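Notebook, hand-held gripper, tray task
December, started 9:30
Written by Olesia Tkachenko. With me: Radymyr Skoryk, later Ximeng Wan.

Goal for the morning

Record demonstrations by hand for the tray task, the one Vittoria Leone needs for the Asgate policy. One person holds the gripper, goes to the tray, takes the fabric item, lifts it, puts it on the free table at the left side and goes back. Target is 60 good episodes per table position. We do only the first position today.

Setup

Gripper is the second Toma unit, with the flat black pads. I tightened the screws on both pads before we began, as the left one had some play last time. Calibration file is the old one, I checked it against the printed board and the error was small enough.

The camera starts before the hand moves. Please wait until the light on the recorder box is steady, otherwise the first part of the trajectory is lost and Kushnir (the conversion script) rejects the whole episode without saying why.

How we start each episode

Radymyr and I did not agree about the start pose. He likes to begin close to the tray, with the jaws already half closed, and his episodes are short and clean. I prefer to begin low over the table, jaws open, tray in the upper part of the view. The policy must learn the approach also, and with his start there is almost no approach to learn. We decided for mine. The picture is my start pose, for comparison when somebody continues.
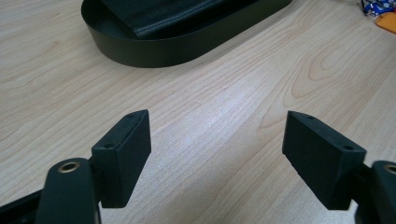
Notes during recording

1. The varnish gives a bright band on the table between the jaws. I don't know yet if it disturbs the tracking. Tracking was lost in 6 episodes, all of them with a fast turn of the wrist, so I suspect my wrist first and the table second.

2. Move slower near the tray. The sides are low, but I hit the rim with the tip of the right pad two times. These episodes I marked as bad and did not keep.

3. Fabric is difficult. If the pads close on one layer only, it slides out when lifting. Better to go a bit deeper and close on the fold. Ximeng found that a short stop before lifting helps – I will ask Frauke Kleinschmidt if a stop like this is a problem for training. I remember she cut pauses longer than 500 ms from the Brunum data.

4. Colored small things in the far right corner stay on the table. Do not move them between episodes of this position.

5. After 11 episodes in a row my hand was tired and I started to tilt the gripper. We changed person then, and wrote the operator in the log from that point.

Open points

– Second table position, not started.
– Ask Frauke about the stop, see note 3.
– Try one batch with the blinds closed and compare tracking.
– Radymyr wants to keep his close-start episodes in a separate folder. Fine for me, but they must not go in the same training set without a label.

Stopped at 12:15, recorder disk copied to the server.

Lab notebook, internal | Questions: Olesia Tkachenko | Back to top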